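The simulator is where you should be strict

2024-09-05

I write software for robot arms, mostly the part between "the camera saw something" and "the motors got a number". In this part you spend much time in simulation, and you hear many opinions about simulation. The most common one says that a simulator should look as real as possible, and that everything else will follow. I would like to argue for something less exciting. I think a simulator should first of all be strict, and I think most teams, mine included, have made theirs too kind.

By kind I mean this. When we started our planning tool, which is called Gumgate, the simulator knew where every object was. So the planner knew it too. It asked for the position of the phone and received the position of the phone, with more decimals than any camera will ever give. We were pleased with our results for a long time. We compared planners, we made graphs, we changed the cost of this and that. Then we gave the same planner the output of our perception module, which is called Anik, and the graphs became useless in one afternoon.

The planner was good at a problem which no robot has. I say this without bitterness, as I wrote a large part of it.

After this we made a rule that is still in force: in simulation, the policy and the planner may read only what the real arm could read. Joint positions, gripper opening, and the pictures from the cameras. The true state of the world exists, but only the scoring code may open it. We even put it in a separate process, so that a tired person cannot import it by mistake at six in the evening.

The rule sounds simple, but it changes what you look at during the day. Before it, I worked with tables of positions and I hardly opened the pictures at all. Now I look at the wrist view before I look at any number.

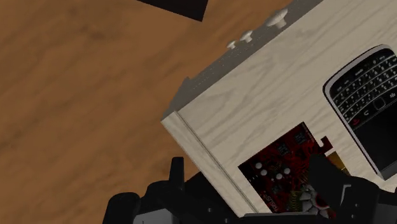

Wrist view in simulation, with the circuit board partly behind the right finger and the phone further up.

With such a picture a perception module has to earn its living. The finger is over part of the thing that we care about. The other objects are at an angle, and one of them does not fit completely into the view. A person finds the board at once, with its red colour and its small parts. For the software it is a matter of where the board ends and where the finger begins, and both have dark regions. If the estimate of the edge moves a little, the grasp moves with it.

There is a fashion to solve this by training on more data, and I am not against it. We train also. But I noticed that more data makes people stop asking what the controller does when the estimate is wrong. It will be wrong sometimes. When the fingers are near the object, the object is partly hidden, so the estimate is often worst in the moment when you need it most. This is a matter of geometry and it will not go away with a larger network.

My opinion is that planning and perception should not be two teams with an agreement between them. In our case the agreement was a message with a pose in it. Six numbers and a time stamp. It said nothing about how sure Anik was, and the planner had no way to ask. So it believed everything. When we finally added the uncertainty to the message, the first reaction of the planning side (again, me) was to ignore the new field, because the code was already working "well enough".

What convinced me was a very boring test. We took 546 simulated episodes with small household objects on furniture, and we ran them twice, one time with the true poses and one time with what Anik estimated. With the true poses, 540 ended in a grasp. I will not give the second number here, as we have changed too many things since then and it would be unfair to the present version. I will only say that it took us until October of last year before I was willing to show it to other people.

The six failures in the good run were also interesting. I had supposed that they were bad luck with the contact model. But three of them came from the planner choosing a path for the arm in which the elbow was near its limit, and the controller slowed down to stay safe, and the episode ran out of time. Nothing in the wrist picture would have shown you this. From the wrist, everything looked calm. You needed to stand back and look at the whole arm.

So I became also a defender of the second camera, the one which sees the arm from outside. Many colleagues in the field treat it as decoration, something for the video at the end of a talk. I think it belongs in every log. A learned policy may or may not need it as an input, this one can discuss. A person who has to understand a failure needs it without any doubt.

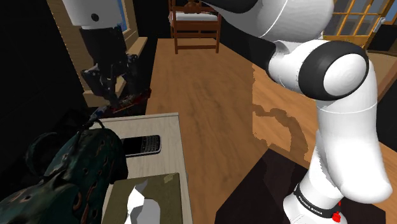

The logs are the next point where I have a strong view. Our tool for replay, Sovine, was written in a hurry, and for a long time it was the ugliest program in the building. It shows the camera streams, the joint values and the state of the planner on one time line, and you can drag this line with the mouse. There is no cleverness in it. And yet if I had to throw away all our software and keep one program, I would keep Sovine. A planner can be written again from the papers. A habit of looking together at what happened is harder to rebuild, and for this habit you need a tool which opens quickly and does not ask you for 14 settings first.

I have seen groups where it takes a half day to get from "it failed" to a picture of the failure. In such a group people guess. They are clever, so they guess well, and the guesses become little stories which are repeated at lunch. "It is the lighting." "It is the calibration again." In our group the story was for a long time that the controller is too slow - I repeated it myself - and when we could finally see the controller and the pictures next to each other, it was waiting for a pose message almost every time.

Now I should be fair to the other side, as there is a good argument against strictness. If the simulator gives you only pictures, then everything becomes slow. You must render, you must run the network, and a test that took one minute takes a coffee break. A young project may die from this. If you are trying out whether an idea for a planner has any value, it is quite reasonable to cheat and read the true state for a week or two. We do it also. We have a flag for it with the name Farouk, and the reason for this name is lost. When the flag is on, every plot gets a grey background and every log file has the name of the flag in its title. You may cheat, but your graph will say so in front of everybody.

I think this is a good compromise, and I would recommend it to any group that has the same problem. What does harm is cheating which is forgotten. A number from a kind simulator goes into a slide, the slide goes into a proposal, and one year later a new colleague tries to reach this number with real cameras and believes that he is bad at his work.

The argument about realism I find weaker. People look at a rendered room, they see that the wood is nice and that the windows have proper frames, and they trust what comes out of it. I like nice wood too. But the look of a room tells you nothing about whether the contact between finger and object is right, whether the delay of the camera is modelled, or whether the gripper closes with the same speed as the one on your bench. The delay alone cost us more than all the textures together. In the beginning our simulated camera had none. The picture and the joint values arrived always in the same instant, as if they were one thing. On real hardware they never do, and a controller tuned on the first case will swing on the second like a door in the wind.

If I could ask for one change in how such work is published, it would be a small table near the beginning, before the results. What could the policy read? What could the planner read? How old was each value when it was used? It would need a few lines of space. I have started to put this table in our own internal reports, and the first time I filled it in I had to go and ask two people, as I did not know the answers for the system I was working on.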